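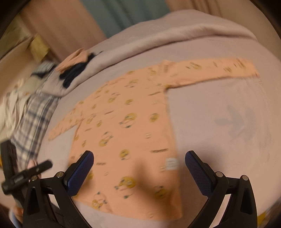 # Consejos para trabajar junto a la plegadora y las pinzas

Hoja para el personal de ropa de la lavandería Pluvmont – actualizada el 19 de noviembre de 2022.

Desde agosto, las sábanas y toallas pasan por la plegadora Ovley. La ropa de vestir sigue necesitando manos, y también las pinzas en los turnos en que se usan. Estos consejos salen de lo que hemos ido apuntando en planta. Muchos sirven igual para doblar en casa.

## Antes de doblar

- Extiende la prenda entera, con las mangas separadas del cuerpo. Si una manga queda debajo, la pinza coge dos capas y el pliegue sale torcido.
- Trabaja sobre una superficie lisa. Una sábana bajera bien tensada vale. Una manta de pelo no, se engancha y arrastra la prenda.
- Deja lo pendiente a un lado y lo más lejos posible de lo que estás doblando.
- Cierra cremalleras y botones. Los cordones, por dentro.
- Las camisetas de punto fino se alisan con la palma, del cuello hacia abajo. Tirar de las esquinas las deforma.

## Con las pinzas

1. Abre del todo antes de acercarte a la tela.
2. Entra por el bajo, nunca por el cuello.
3. Cierra despacio y espera a notar que las almohadillas sujetan. Si aprietas de golpe, la tela se escapa o se marca.
4. Levanta lo justo y lleva el bajo hacia los hombros.
5. Suelta cuando la tela ya esté apoyada.

Las almohadillas se limpian cada 90 prendas con un paño húmedo. La pelusa les quita agarre, sobre todo después de una tanda de forro polar. Si una almohadilla se levanta por el borde, se cambia. No se pega con cinta.

Con ropa estampada hay que mirar dos veces las costuras laterales, porque el dibujo engaña y parece que la prenda está recta cuando no lo está.

## Lo que ha cambiado en el puesto

Antes éramos 4 personas en la mesa larga y ahora quedan 2 por turno. Las otras están en recepción y en repaso de manchas. El cambio no gustó a todo el mundo. En repaso se está más tiempo sentado y duele menos la espalda, pero se habla menos y hay más ruido por la entrada de carros.

El programa de Tsolakis reparte los lotes y marca el ritmo en la pantalla. El máximo acordado para la mesa es de 157 prendas por turno. Si la pantalla pide más, se avisa a la encargada y se sigue al paso normal. Pasar del máximo un día no obliga a repetirlo al siguiente.

Quien lleve pinzas cambia de tarea a mitad de turno. La muñeca se carga aunque no se note, y la correa demasiado apretada lo empeora. Tiene que caber un dedo entre la correa y la manga.

## Manchas y dobleces difíciles

- Puños con roce: jabón Flaleo en pastilla, apenas humedecido, y cepillo blando. Aclarar antes de que seque.
- Mangas largas: primero una hacia el centro, luego la otra encima. Después se dobla el cuerpo.
- Ropa infantil pequeña: a mano. Con la pinza se tarda más.
- Jerséis gruesos: un solo pliegue y al estante. Si se apilan muchos, los de abajo se marcan.

Las prendas con la etiqueta suelta van a la bandeja de costura, sin doblar y con el número de lote a la vista.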